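20 de enero de 2023

Compartir 91 · Comentarios 3

Mabula estrena línea de tazas y bandejas, y te lo cuento yo misma

¡Por fin puedo contarlo! Llevo desde agosto mordiéndome la lengua, y quienes me conocéis sabéis lo que me cuesta. En Mabula sacamos a la venta Drernar, nuestra primera colección de mesa pensada para mezclar: tazas en colores que no van a juego (a propósito) y una bandeja para llevarlas todas del fregadero al salón.

La idea salió de mi propia cocina, en Skernwood, donde cada taza es de su padre y de su madre. Durante años intenté tener un juego completo, todo blanco, muy serio... y siempre acababa desayunando en la roja. Así que pensé: ¿y si vendemos el desorden ya hecho? En el taller de Trulcombe se rieron un rato y luego se pusieron a hacer pruebas de color. El rosa pálido nos costó dos hornadas enteras, porque la primera salió de un tono salmón que todavía me persigue.

La colección llega a las tiendas en dos formatos: las tazas sueltas, para que cada cual elija, y el lote con bandeja. Yo me quedo con el lote, claro, que para eso me peleé por la bandeja.

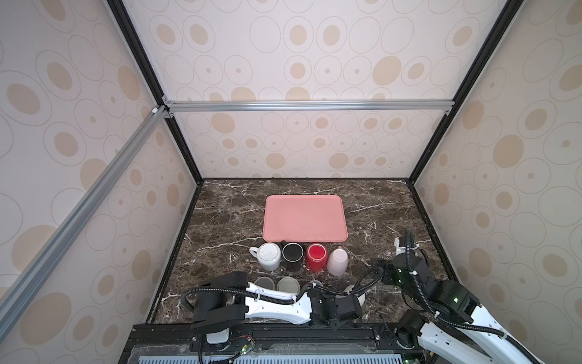
Texto: la responsable de colección de Mabula

La bandeja es la rosa, con las esquinas redondeadas y el borde un poquito levantado. Delante tenéis la blanca tumbada, la negra de pie, la roja boca abajo y la rosa pálido arrimada a la bandeja. Mi consejo, si os gustan las mezclas, es empezar por la roja y la negra, ¡quedan de maravilla sobre el rosa!

Las tiendas que quieran recibir muestras pueden escribirnos ya a la oficina de Skernwood. Para visitas al taller de Trulcombe hace falta pedir cita, y avisad si venís en grupo, que la sala de esmaltes es pequeña y yo hablo mucho.

Compartir 91 · Comentarios 3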